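5 February 2020

Bus to Hurnumley for the Ferkik open day. Signed in as visitor 104 and was put in a group of 13. The talk ran long and covered grip force, finger geometry and cycle time. Table setting is the task they are working on at present, with hand-held grippers.

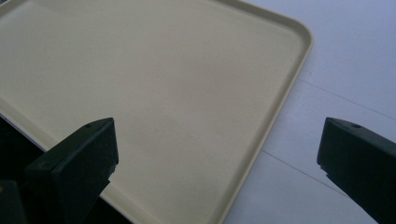 Took notes on the fingers. They are blocky, with a slanted top face and a squared tip. Asked about wear and got a figure in cycles, 2,964 between changes on the Busano pads, which seems low to me. Bickerstaff quotes by the month, so no direct comparison.

The fork interests me more than the tray. Thin stock lying flat on cloth gives the tips very little to close on.

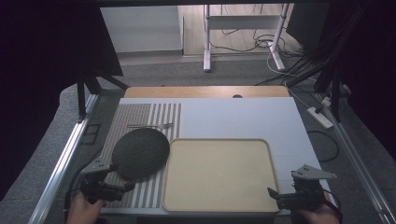
Does a soft mat make the pick easier? In my view it helps a little, because the tips can press into the cloth and get lower on the part.

Stayed for 2 sessions. Coffee in between, weak.
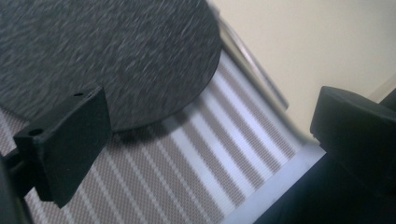
Round parts I would grip across the edge, with the wrist tilted. Must check the jaw opening on our own unit before the August trial. Home by seven, feet sore.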